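What the robot money went on

I keep a spreadsheet called ARM FINAL. There is also ARM FINAL 2, which is the real one. They record how the three of us at Brotbridge planned to buy one robot arm and a pair of fingers for it, and how we ended up pricing outlet strips at eleven at night.

The first version had four rows: arm, gripper, cameras, misc. I was proud of it. Eleri Landeg, who signs off on anything with a comma in the price, read it in the time it takes to read four rows and asked what was in misc. I said brackets, mostly. She asked what the arm was going to pick up. I said I'd get back to her.

So misc became its own tab. It now has 61 lines. Play food is one of them, and so is a toaster oven, and I have learned to say both out loud in a budget meeting without changing my face.

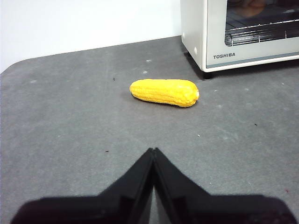 Should you buy the gripper in the same order as the arm?
Buy them together if one seller will put in writing that the two fit, cable and mounting plate included. Otherwise get the arm first, measure the flange yourself, and order the gripper after that.

We did it the other way around. Our gripper came from Castillo and the arm from Bometti, and between them lay an adapter plate that each firm was certain the other one sold. The plate cost $88. The wait for the plate cost us most of January, which doesn't fit in a cell, though I tried.

The appliance line went much better. I had put down a bigger oven with a touch panel, and Eleri crossed it out and wrote "knobs" in the margin. She was right, which I mention here because she reads this. A dial can be grabbed and turned. A handle across the top of the door can be pulled. If you're spending money on something for a robot to fumble with, get the plain one and keep the difference for the day you need a second.
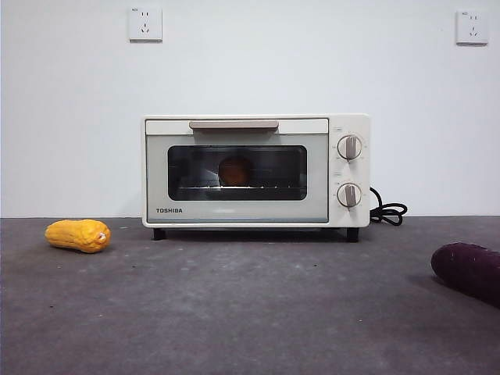

The Toshiba with its corn. Two dials, one handle, no touch panel.

Next comes the part of the plan I'd redo from scratch, the table. I budgeted for a surface the size of the arm's reach and forgot that everything on it has a cord, a back side and a door that swings. Leave yourself room. Draw the arm's reach on paper, add the appliance with its door open, then add whatever will be lying around it. My drawing came out bigger than my first table, and by then the first table had been delivered.

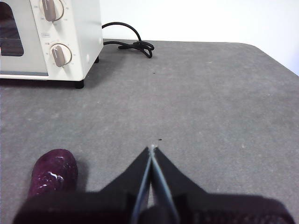
Knobs at the upper left, purple thing at the lower left, plenty of gray around them.

Spare parts get their own row now too. Fingertips at $65 a set felt like robbery until I compared it with a week of an idle arm and three people standing next to it with coffee. Two sets went on the list. I'd also put down something for cables, something for shipping (heavy boxes, always shipping), and a small amount for the thing you'll forget. Call that one whatever you like. I can't call it misc anymore.

Zarkness quoted us for a service plan as well — a very handsome PDF, $1481 a year, with a photo of a handshake on the front. We passed for this year. It covers the arm and nothing attached to the arm, and so far all our trouble has been attached to the arm.

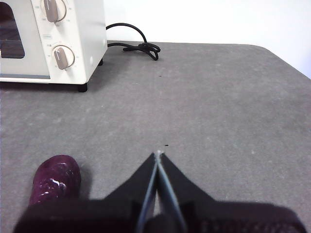
Table space, the cheapest line on the sheet and the one I got wrong.

Still open for the next round: a second camera mount, a better chair for whoever is watching, and whether the play food should go under consumables or equipment. Eleri says consumables. I've put it under equipment in ARM FINAL 2 and am waiting to see if she scrolls down that far.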